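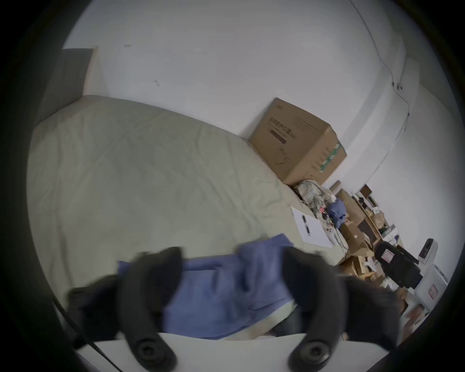 In June I am still teaching cloth folding, 9 evenings now. My bed is the work table, so I sleep late. Nabila Kabbaj, who checks my recordings at Grostex, wrote that I move too fast when I close the fingers. She wants one calm second before every lift. It is harder than it sounds, my hands want to fold like my mother taught me.

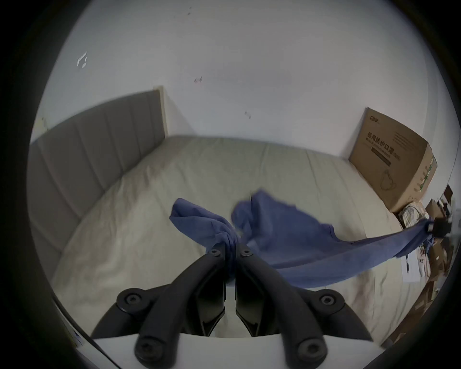 With two grippers I must also keep both hands at the same height, or the cloth turns. Yesterday I made 60 recordings and Nabila kept all but seven. The goal is 1000. My left wrist does not agree.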